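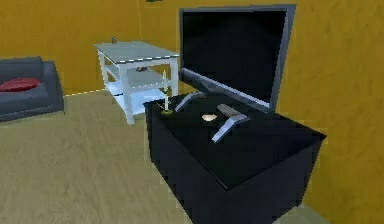
Automated scene checks: what happened to your reviewers?

mulga_55
Noltent moved our sim room review to the Zostari checker in January. Before that, four of us opened every render of the living room set and logged faults by hand. Now the checker passes or flags, and we see flags only. Last batch was 177 layouts, 60 flagged. Has anyone kept a manual sample on the passes?

Valente
We did. 55 passes per batch, read by a person. The checker is sound on collisions and weak on small items. A dark remote-sized object on a grey sofa seat gets no colour contrast score, so it is skipped.

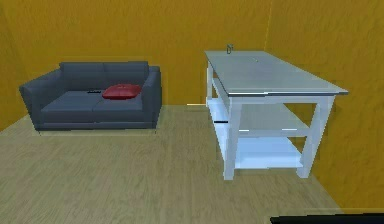

Glassware is the same. Anything mostly transparent goes through as background – we now list it in the layout file and compare.

clanetti_ops
Disagree on the sample. We dropped ours after 155 clean reads. It was costing a full shift and the reviewer was rubber-stamping by the afternoon.

Valente
Then rotate the reviewer. Clean reads on collisions say nothing about glassware.

mulga_55
My concern is the labour side. Two of our four went to writing checker rules. The other two clear flags all day and have stopped learning the layouts.

Shih-chieh Yang
Same at our site. We swap rules and flags every fortnight. Throughput dropped at first, then recovered. Rule quality improved.

clanetti_ops
Fortnightly is too short for rule work. Try monthly.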